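Two-Arm Cable Station Shown at Butstead Open Day

Visitors to the Pluletti workshop in Butstead got a close look at cable handling this October, when the firm opened its test floor for one afternoon and ran its two-arm station on a job most automation shops avoid: sorting out tangled leads.

The demonstration was led by Serpil Güneş, who is in charge of the cable program. The task given to the station was to work on a heap of black cables with their plugs attached, placed on a wooden table between the arms. The final goal of the program is to hand over single cables, straightened, with the connector facing a known direction. Güneş told the group at the start that the present build does not reach that goal on every run and that the afternoon would include failed grasps.

Each arm carries a two-finger gripper and a small camera at the wrist. The wrist views were shown on a monitor beside the station, so that visitors could compare what the arms were doing with what the software had to work from.

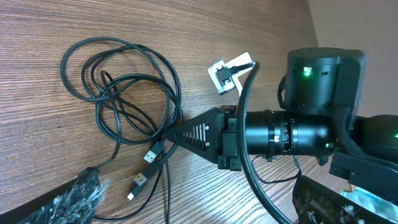
Black cable is a poor subject for a camera. Where one strand crosses another there is little difference in brightness between the two, and the software has to decide which is on top from the shape of the crossing alone. Connectors are easier. A metal plug tip reflects enough light to be found in most views, and the current method starts there, picks a tip, and follows the cable back from it until the path becomes uncertain. At that point the arm either takes hold at the last certain position or the station asks for a different view.

Güneş said the choice of grasp point accounts for most of the difference between a good run and a bad one. A grasp too close to the plug turns the plug in the fingers. A grasp too far back pulls a loop tighter. Pluletti now keeps a minimum distance from the connector and moves at reduced speed for the first part of every pull.

The training set for the program stands at 1,000 recorded runs, all made with a person steering the arms. Of these, 353 cover the separation of two crossed cables and 323 cover picking up a plug that lies flat on the table. The remainder are split among several smaller tasks, including passing a cable from one arm to the other. Runs in which the cable slipped are kept in the set and marked as such.

Visitors were taken through the session in the following order.

1. Start position and safety check. The operator confirmed the travel limits for each arm and tested the stop button. Guests were asked to stay behind the floor line while the arms were powered.

2. Two-arm approach. The arms work from opposite sides with the cable in the space between them. One is assigned to hold and the other to pull, and the roles can be exchanged during a run if the holding arm loses its view of the strand. Collision checking runs on both arms as a pair, with a fixed clearance at the wrists.
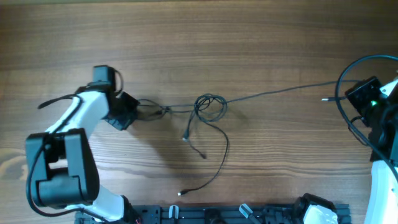 3. Operator control. Members of the public were invited to steer one arm at low speed while a Pluletti technician handled the other. Most found depth hard to judge from the wrist view alone and looked over at the table for the final approach.

4. Questions at the bench. This part ran well past the time set aside for it.

Attendance was 53, a figure that includes a group from Kılıçarslan, the wire harness supplier that has been following the work since spring. The supplier is interested in the inspection step at the end of its line, where finished leads arrive in bins and are separated by hand before testing. Its engineers asked mainly about cycle time. Güneş declined to quote a number for the present build and said a figure measured on one type of cable would be of little use to a plant that handles many.

Several questions concerned the arms themselves. The station uses light servo-driven arms in place of industrial ones, on the grounds that cables weigh very little and that low joint force limits damage when a grasp goes wrong. The cost is in repeat accuracy. Backlash in the joints is large enough to matter when the target is a small plug, and the control software corrects for it from the wrist view during the last part of each approach.

A second group of questions dealt with lifting. Once part of a bundle leaves the table, its shape changes with every movement of the arm, and a path traced a moment earlier may no longer hold. Motion blur adds to the problem. 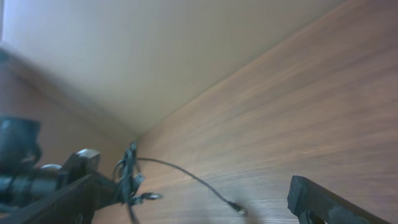
Pluletti has tried two remedies. The first is a short pause after each lift, which lets the hanging cable settle before the next view is used. It is simple and it works, but it adds time to every cycle. The second is to use the moving views as they come and give less weight to the blurred ones. That version is faster and is less reliable with thin cable. Both were run during the afternoon on the same set of leads, and the firm plans to keep both available as settings.

Finger wear also came up. A textured finger surface holds a round cable better than a smooth one, but the texture picks up dust and fibers and has to be checked on a regular schedule. Replacement takes a few minutes with hand tools. The firm has not settled on a final material.

The next stage of the program will move to the company's site at Rernham, where a second station is being fitted out. Work there will cover mixed bins containing cables of different thickness, and a holding fixture that lets a freed plug be set down in a fixed position before the arm returns for the next one. Recording of new runs at Butstead will continue in parallel, with priority given to handover between arms.

Requests to visit the Rernham station can be left at the Butstead front desk. Groups are limited in size by the floor space behind the safety line, and closed shoes are required.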